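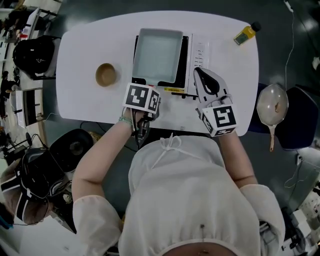 Fig. 1. Two hand-held grippers at an open microwave, one finger against the control panel.

May
Notes by Bongani Mtshali
Filed under: Work & Technology > Course Handouts
Search this site Go

Unit 2: Who does the work when the work is automated?

Start with the hands in Fig. 1. The usual account of kitchen automation goes from cook to machine in a single step. Between the two there is a job, done standing at a table, with a gripper in each hand and marker cubes on both. Someone reaches toward a microwave so that a robot may later be able to. Is this kitchen work? The Bastmont reading calls it "demonstration." I would call it labor and ask about the hourly rate.

The Lornwood case (packet, p. 15) deserves a slow read. Management at the Lornwood canteen promised that staff would "move up" to teaching the machines. Look for three things the report skips:
- whether the new job lasts once enough demonstrations are in
- who owns the recordings
- what arms and shoulders feel like by 4 p.m.

Hsueh argues that workers gain a say by training their replacements. I don't see it. Teaching a motion gives you no vote on where it gets used, and the Jultside contract, clause 706, says so in plain words.

A fair objection: kitchen jobs burn, cut and tire people, and some would gladly hand them over. Grant that. Then ask what they were offered instead, and get it in writing.

For next time: read Hsueh, ch. 2, and bring one page on a task at your own workplace that would be hard to show with a gripper.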